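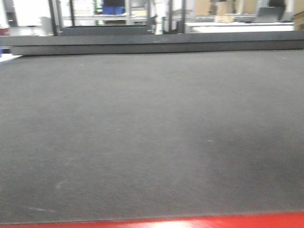 Svitlana Savchuk wants to know why I keep fussing with the table when the arm is the fun part. Fair! She left that under my August post, and I've been chewing on it ever since.

Home | Builds | Parts Bin | About

Oct 10, 2022 -- by Miroslava Tkachenko

So, the table. My arm (it's called Rutum, don't ask) finds its zero by touching down on the surface, and the old bare top was so slick that everything I set down skated off when the fingers came near. Gray textured covering fixed that in one evening. Then of course the height was off, so I had to redo the whole touch-down routine -- the counter used to stop at 964 and now it stops at 1022.

I also slowed the last bit of the approach way down. Vitalii at the Brimemwood shop thinks I'm being a chicken about it, and he's probably right, but I paid for those fingers myself! 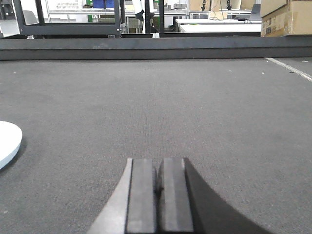 Fingers nearly closed, just over the surface.

Next up is the cable on the wrist, which still snags if I turn past 35 degrees. I've got a longer one on order and a bag of zip ties ready to go.

This site uses cookies. By reading on you agree to our use of them.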